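Section 6. Placing the room sensors

The box says the Weldu thermostat "learns your home." Treat that as advertising. It reads whatever air its sensors sit in, so where you put them matters more than any setting in the app.

1. Turn off the heating at the wall control and wait 14 minutes.

2. Pick an inside corner or an inside wall for the main sensor. Outside walls run cold and will have the boiler firing all night.

3. Hold the bracket 39 inches above the floor and mark both screw holes. The Jondeo app suggests a greater height. I tried it and got warm readings in a chilly room.
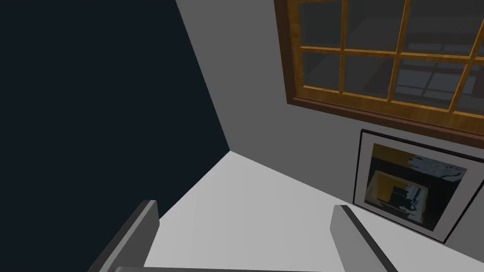

4. Screw the bracket down, clip the sensor on, and press the button until the light blinks. If it doesn't blink within 3 seconds, take the battery out and put it back in.

CAUTION: Do not mount a sensor over a radiator, behind a curtain, or in direct sun. The "sun correction" setting did nothing I could measure.

5. Decide which rooms count as one zone. Two rooms joined by a wide doorway will share air whenever the doors stand open, whatever names you give them on the screen. Set them up as a single zone unless you keep the doors shut most of the day. 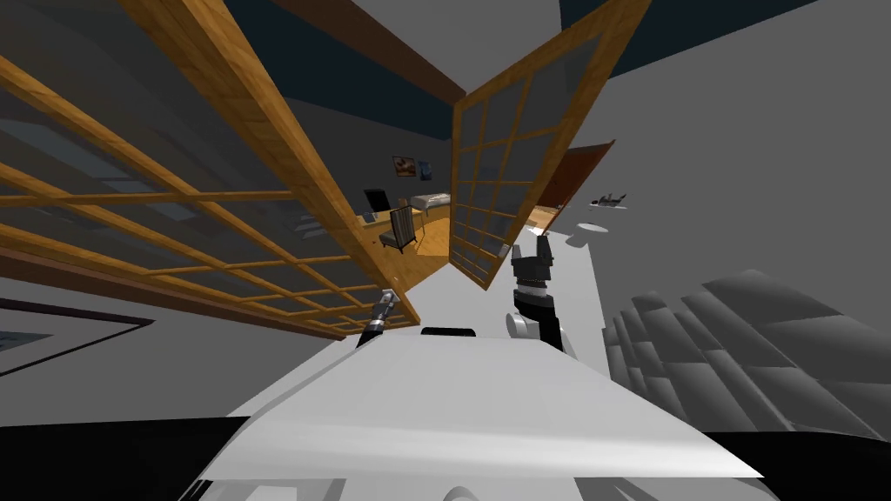 Do I need a second sensor for a joined zone?

Only if the rooms feel different after an hour with the heat on. The maker sells sensors in packs and would like you to think otherwise.

6. Turn the heating back on and leave the zone alone overnight. Compare the reading with a cheap dial thermometer in the morning. If the two disagree, move the sensor before you touch the offset.

NOTE: The offset adds a fixed number to every reading. It can hide a badly placed sensor for months, and you will find out in January.
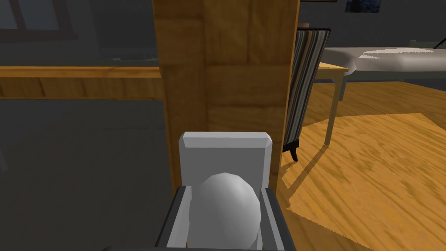 Pavithra Pai

Section 7. Schedules

Skip "Auto Schedule" for now. It guesses from when people walk past the wall control, and a hallway gets plenty of traffic from people on their way out.

1. Open Zones, choose your zone, and tap Manual.

2. Enter a wake time and a sleep time. Leave the other slots blank.

3. Tap Save, then go back in and check that the times stuck. Mine vanished twice before an update fixed it.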